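Driltlow license consolidation: progress report, September

Spending is on plan. I am less sure about the savings. Urnik's dashboard shows 719 unused seats, but it counts anyone who skips a month as gone, and payroll staff do that routinely.

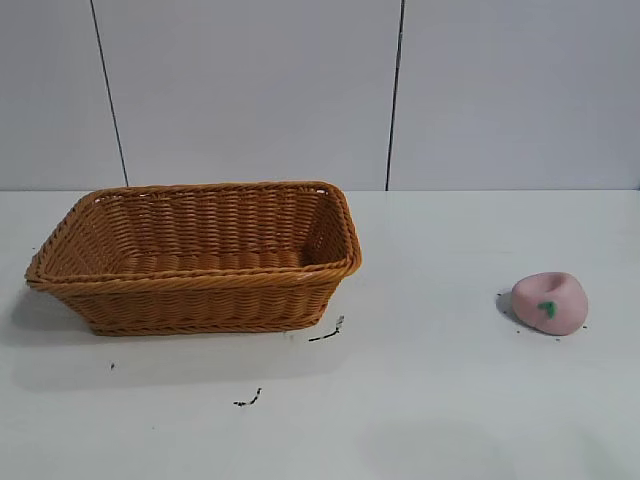 Woven basket and pink peach-shaped object on a white tabletop.

Of the 13 contracts in scope, we have closed 2. Rankin calls its renewal offer a discount. The new support tier eats most of it, and I would not sign before legal has read the exit terms. 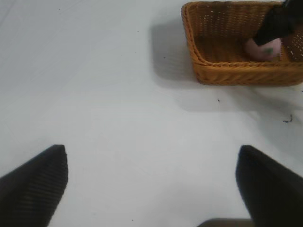 Open gripper fingers over the work surface.

Erier promised a usage export by Monday. What arrived covered one office and had no login dates, so we have asked again.
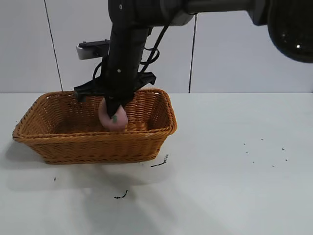 Until that export is complete, please treat any savings figure as the vendor's. We need seven more weeks and no extra money. Open item: who approves seat removals in payroll.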